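Bench notebook, two-arm cell, garment task
June 2019

Carrying on from the February pages. Task is still "shirt to hanger": pick a garment off the floor panel, get it onto a hanger, hanger on the rail. All demonstrations by remote control from the leader pair. Hand guiding (operator holding the arm and moving it directly) was dropped for this task after the February trials. With both hands on the arms the operator stands in front of the work and blocks the overhead view, and the recorded joint currents include the operator's push, so they are useless for training. Hand guiding stays in use for the peg task only.

Setup changes since last entry

Leader-to-follower scaling on the wrists put back to 1:1. The reduced scaling made fine work at the collar easier but operators kept running out of wrist travel halfway through an insertion and had to clutch out. Each clutch leaves a flat section in the recording, and the policy learns to stop there. Better to have a slightly shaky insertion in one motion.

Dreveck controller firmware left alone. Remero logging tool updated on the recording machine only. The new version writes gripper opening as a fraction of full travel instead of motor counts. Old recordings need converting before they are mixed with new ones. Script is in the shared folder. It does not check whether a file has already been converted, so do not run it twice on the same file.

Log rate kept at 49 Hz. It was supposed to be 50. The timer on the recording machine drops to 49 when both camera streams are on, and it is steady there, so I set the nominal value to match and stopped chasing it.

Left arm cable was catching on the base at full reach to the rear. Gave it more slack. It now swings wider across the floor panel and can drag on a garment if the operator comes in low. Tell operators to approach the pile from above on that side.

Recording notes

Target for this batch is 2000 kept episodes. The count after cleaning, all garments, is 3915 counting February, but a lot of the February ones are from the old rack position and I do not want to train on both without marking them. Added a field for rack position. Blank means old.

Operators fall into two habits, and both show up clearly when the joint traces are plotted on top of each other.

Habit one: grab the collar first with the right arm, then bring the hanger to it. Hanger comes off the rail early and has to be held in the air while the shirt is sorted out. Fast when it works. When the shirt twists there is no free gripper to fix it.

Habit two: leave the hanger on the rail and bring the shirt up to it. One shoulder goes on, then the other gripper pulls the far side of the collar across. Slower, but the hanger is held by the rail and both grippers are free for cloth. Failures are easy to recover and the recovery is worth having in the data.

Going with habit two for the main batch. Mixed batches trained badly in February: the policy would start one way and change its mind at the collar. Habit one episodes are kept in a separate folder, not deleted.

Force feedback to the leaders is still off. Tried it again at low gain. Cloth gives so little resistance that all the operator feels is friction in the follower joints, and two of the operators asked for it to be switched off within a few minutes. Contact with the rail is the one case where it would help. Possible later change: feedback only above a threshold, so that the operator feels the rail and nothing else.

Gripper closing

Grippers lose thin cloth if the close command is ramped. Step command to closed, then hold current. The hold limit is at 3000 in driver units. Above that the left gripper motor gets too warm over a long session. Below it, single-layer holds slip when the other arm pulls.

Operators should squeeze fully and keep squeezing. A half squeeze on the leader trigger looks like a hold on the screen but in the trace it wanders, and the policy copies the wandering. Added a check at save time: if trigger position varies too much between close and open, the episode is flagged for review. It is not thrown out automatically.

Reset between episodes

Garments to be dropped from height and left as they fall. No straightening. Early batches have a suspicious number of shirts lying flat, collar toward the rail, and the policy did fine on those and on nothing else. Operators also change the order of the hangers on the rail between runs.

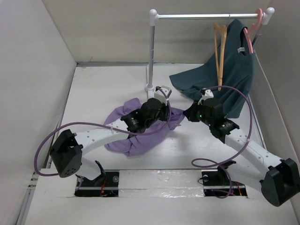

Two-arm cell, leader control. Teal shirt part way on the pink hanger, lavender cloth bunched at the left gripper, wooden hanger on the rail.

Layouts with a second garment on the floor are harder for the overhead camera than for the operator. Segmentation merges the two pieces when they are close in color. Lavender against teal separates well. For pairs that do not separate, use the wrist cameras for labels and ignore overhead.

Rack base tends to creep when the shirt is pulled down to seat the shoulder. Over a long session the shift is large enough to see in the overlay. Marked the base position on the panel in pencil. Check it at every operator change and push it back. Do not screw it down yet – a small amount of shift between episodes is good for training, but it must not all go in one direction.

Tape along the front edge of the panel is lifting slightly at one end. Press it down before a session. Cloth snags on it.

Replay check

Open-loop replay of a recorded episode on the same layout gets as far as first contact with the cloth and then diverges, as expected. Joint error before contact is small on both arms. Right shoulder lags a little on fast upward moves. Same lag is in the recordings, so it should cancel. Leave the gains.

To do
Convert remaining old Remero files, one pass only
Fill in rack position field for February episodes
Threshold feedback, rail contact only – try on the right leader first
Order spare gripper pads from Ķēniņš, same hardness as fitted
Send the Grestumham group the episode format, including the gripper fraction change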